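Our hand-held grippers, and what we'd change
Project report by Elsa Laitinen, with Uriel Orozco and Anayeli Ochoa

So the plan was simple, or at least it fit on one index card: build a pair of grippers you hold in your hands, use them to fold clothes, and save the recordings so a robot arm could learn from them later. We did all of it in the shared workshop at Tarbridge, which has big tables and (very important) people who will lend you a screwdriver.

Our first version had plain black fingers and they slid right off cotton. Yupin Sangkhawat suggested soft tips, so we put yellow ones on and wow, what a difference!

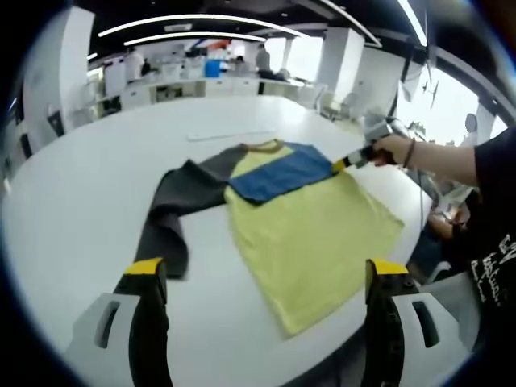 Sleeves were our biggest headache. A towel has four corners and that's it, but a sleeve can end up pretty much anywhere, and you have to decide which one to grab first. Uriel always wanted to start at the collar. I like starting at the cuffs, and we argued over it for most of a lunch break. In the end we each recorded 10 folds our own way and kept both sets.

We also learned to keep the finger gap small, 3 mm when closed, or thin fabric just slips through. Anayeli redid that part twice and I owe her a lot of snacks. 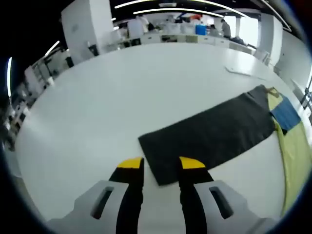
Tarbridge, May

Quick update before we hand this in! We're at 600 recordings now, and Consuelo Ibarra is letting us keep our table through the summer. Next up is a lighter handle, because my wrist gets sore after 20 minutes.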